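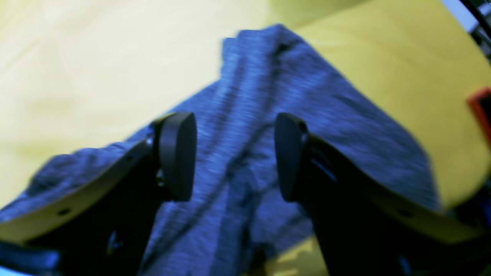 Blue heathered fabric on a pale yellow surface.

Kiltine Fabric Shaver Review: Six Months of De-Pilling Everything I Own

4/28/21

So I bought the Kiltine fabric shaver back in October, mostly out of spite. I had a gray cardigan I loved that looked like it had been dragged behind a truck, and the little battery-powered shaver I'd been using (drugstore, pink, sounded like an angry bee) had finally given up halfway through a sleeve. One sleeve smooth, one sleeve fuzzy. I wore it like that for a week.

The Kiltine was 44 dollars, and yes, I winced. You can get a shaver for a lot less. But I'd already gone through three of the cheap ones and I was tired of buying AA batteries, and this one charges with a cord. I did look hard at the Revska too, which was a bit cheaper and had 3868 reviews when I checked, most of them glowing. A friend let me try hers and the head was too small for my taste. Great for socks, slow on a sweater, and forget about a couch.

What comes in the box: the shaver, one spare blade, three snap-on spacers for different fabric thicknesses, a tiny brush and a charging cord that is way too short. I mean really short! I have to sit on the floor next to the outlet if I want to use it while it's plugged in. You can, by the way, use it plugged in, which my old one wouldn't let me do.

First thing I did was the cardigan, obviously. It took me nearly 30 minutes to do the whole thing, front, back, both elbows and that awful patch under the arms where the pills go hard. The difference was ridiculous. My sister asked if it was new. I then went through the closet like a crazy person: leggings, two wool hats, a fleece blanket, my husband's old Prisutari sweatshirt (he was nervous, it's fine), the good sheets.

T-shirts and other thin jersey are trickier. You need the tallest spacer on and you need the fabric flat. I got lazy once, did a soft knit tee bunched up on my lap, and it grabbed a fold and left a hole the size of a lentil. That one's on me, the booklet says to lay everything out flat and I didn't. Now I use the kitchen table, smooth things out with my hand first and go in small circles, hardly pressing. Also check for loose threads before you start. It will find them for you otherwise.

On the couch it did better than I expected. Ours is a nubby weave and the arm where the cat sleeps was a disaster. I did that arm and one cushion, and then had to empty the lint cup, which fills up fast on upholstery. The cup is my biggest gripe. It pulls straight off, no twist or click, and if you bump it you get a lap full of fuzz. I've done it more times than I want to admit, once on black pants.

Battery life is okay. A full charge gets me through two big sweaters and maybe a scarf before it starts to sound tired. There's a light that turns red when it's low, but by then it's already pulling at the fabric a little, so I stop before that.

I'm still on the first blade, though it's getting dull and I'll swap it soon. A pack of replacements runs 18 dollars on the Kiltine site, which feels steep for little pieces of metal. I've read that the Dai blades fit too and cost less. I haven't tried them, so if you have, leave me a comment and tell me how they cut.

Would I buy it again? Yep. I'd want a longer cord and a cup that locks, and I'd skip it if you only own one pilly sweater. If you wear a lot of knits or you've got a fuzzy couch, get it. Four stars from me, and the cardigan is on its third winter.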